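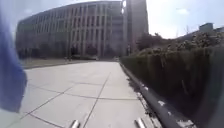

La Dirección del Instituto Lowther comunicó por escrito, el lunes 28 de marzo, que la explanada permanecería abierta al público hasta nueva orden. Huia Ngata leyó el aviso dos veces y lo guardó en la carpeta de asuntos pendientes, entre una reclamación por ruidos y el expediente 457, relativo al seto.

El expediente llevaba tres años sin resolución. Constaba en él que las ramas invadían el bordillo, que el bordillo presentaba manchas blancas de origen no determinado y que el señor Faulkner, antiguo jefe de Conservación, se había negado a autorizar la poda. No alegaba motivo alguno. Al pie figuraba su firma – muy inclinada, casi una raya – y debajo, a lápiz, la palabra «mayo».

A las seis de la tarde Huia bajó con el documento. Cruzó las losas grises siguiendo una junta, como hacía de niña, y se detuvo junto a los arbustos. Del interior llegaba un rumor leve, de alas o de hojas.

Esperó un rato de pie. Después sacó la pluma, tachó «pendiente» y escribió con letra reglamentaria: «Se mantiene el criterio del señor Faulkner».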